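# Fliniton Worktop Layout: Data Card

5 min read

## Summary

Fliniton is a set of written layouts for shared worktops, with a log of how each layout was used. It covers one kind of marking only: two strips of blue painter's tape laid across a plain grey surface so that they cross and leave four sections. The log holds 559 entries. Version 2 replaces the first release in full.

## Contents

- `layouts.csv` – one row per taped surface
- `entries.csv` – one row per logged use of a section
- `retape.csv` – dates and reasons for each renewal of the tape
- `notes.txt` – free text, lightly edited for spelling

Of the 559 entries, 167 record an item placed across a tape line. These are kept in the file and carry the value `over` in the `placement` column. Earlier drafts removed them, which made the sections look better observed than they were.

## Surface and tape

Surfaces are flat, matte and light grey. Patterned or glossy tops were left out because the tape edge was hard to judge on them. Small specks are not treated as damage and are not logged.

Tape is ordinary blue painter's tape in a single narrow width. Strips are laid by eye against a straight edge. There is no requirement for the crossing to sit at the centre of the top, and sections of unequal size are valid. The shallow strip may be pieced from shorter lengths; a join is acceptable if both pieces lie flat and keep the same line.
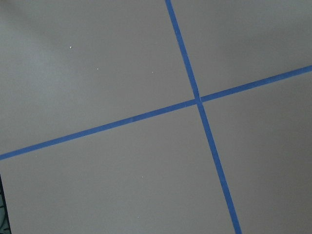

Cornness wrote in after the first release to object to the rule on joins, saying that a pieced strip lifts sooner than a single length and that every join ought to have its own row. The point was accepted in part. Version 2 adds a `joins` column to `layouts.csv`, filled in where the person laying the tape made a note of it. Blank means not recorded. It does not mean that the strip is whole.

## Naming the sections

Sections are named from the side where the user stands: near left, near right, far left, far right. Compass names were tried in October and dropped, as tops were turned between uses and the names went out of date.

If a top has no fixed standing side, pick one and write it in `notes.txt` before the first entry. Entries made without a stated side have `section` set to `unknown`.

## Renewing the tape

1. Lift the old strips slowly, at a low angle.
2. Wipe the surface and let it dry.
3. Lay the first strip from edge to edge.
4. Lay the second strip across it. Running over the first strip and butting up to it are both allowed.
5. Press down the crossing and any joins.
6. Add a row to `retape.csv`.

A renewed layout gets a new layout number even when the strips follow the old lines. Matching by eye was not close enough to treat the two as one.

## Known gaps

- Strip width was not measured, only described as narrow.
- The Niskanen entries have no `placement` value.
- Reasons in `retape.csv` are free text. "Worn", "tatty" and "edge up" probably overlap.
- Section areas are not given and should not be worked out from pictures taken at an angle.

## Changes

Version 2, May 8, 2022 – `joins` column added, compass names removed, `over` entries restored.

## Credit

Maintained by Nevorix. Corrections should quote the layout number and the row.

We use cookies to remember your settings. Accept all | Manage choices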